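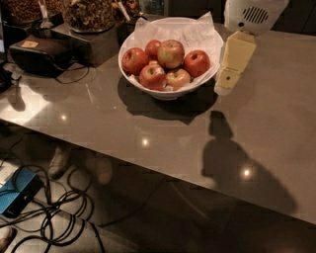

Working rules for robots handling food: gallery

Nornton Robotics Workshop, Vastavcombe site

The rules on this page apply to any session in which a robot picks up, moves or puts down food. They were first written for the Hokitz kitchen trials and were revised in October, when the section on soft fruit was added. There are 11 rules in the full sheet. The ones that operators ask about most are given with the pictures.

Fruit in a lined bowl
Approach from above, and bring the finger down beside the rim before moving in over the fruit. Line the bowl with plain white tissue and leave the corners standing up. If the finger catches the tissue, stop, lift straight up and start the approach again. Do not pull sideways to free it.

Six pieces is the usual fill for a round bowl. With fewer than that the fruit rolls, and with more the top pieces sit too high for a safe first pick. Mixed sizes are allowed and should be noted on the session sheet.

Food used in a session is not eaten afterwards. This covers fruit that was in the bowl but was never picked. It goes in the compost bin by the back door, and the tissue goes with it.
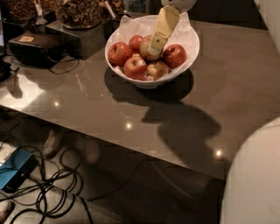
Fingers in among the fruit
Once the finger is below the level of the rim, drop to the slow speed setting and keep to it until the finger is clear again. The operator keeps one hand on the stop control for the whole of this part. Hands stay out of the bowl while the arm is live, even to turn a piece of fruit round.

Press only as hard as the pick needs. Any piece that is bruised or split is swapped before the next attempt, and the swap is written down. Of the 1,164 picks logged under the old sheet, 21 were thrown out, mostly for swaps that had been made but not recorded.

Polished surfaces
Shiny worktops are allowed. Ceiling lights will show up in them as bright spots, and the arm throws a shadow that moves as it works. Leave the lights as they are for the whole session. If one has to be switched on or off, end the run and begin a new one.

Other food on the worktop
Jars and dispensers may stay at the back of the worktop as long as they are outside the reach set for the task. Check this with the arm powered down. Nuts are listed on the allergy notice before anyone comes into the room.

Cleaning
Wipe the fingers with food-safe wipes before the first pick and after every change of food. Allow about 9 minutes for a full clean between sessions. Wipe the wrist housing too, but keep liquid away from the joints. The worktop is cleaned last.

The full sheet is kept at the front desk in Vastavcombe, and a large-print copy is available. Sites using the Uçar version should note that rules 4 and 5 are in the opposite order there. The wording is the same.

Back to all galleries
Next: Lifting and carrying trays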